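Shoe rack

A shoe rack is a piece of furniture for keeping footwear off the floor, usually near a door. I've written up a lot of household stuff for this site and I think this is my favorite so far (I own 2, which my family finds excessive).

The plainest kind is a bench with a shelf under it. In Rastard, where I grew up, people called that a gosta, after the Gosta workshop that sold them at the December market. Taller racks came later, when apartments got smaller and everybody ran out of hallway! A full-height one can hold up to 80 shoes, though mine never looks that neat.

Shelves may be flat or tilted. I like tilted, with a lip so nothing slides away – Trellar and Sandhu both sell them that way, and you can move the boards up or down when boot season comes.

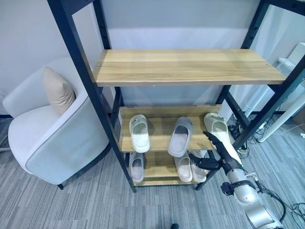
Spacing is where people get stuck. I leave 6 inches between shelves for everyday pairs and more for boots, and I wipe the boards down every month or so with a damp cloth.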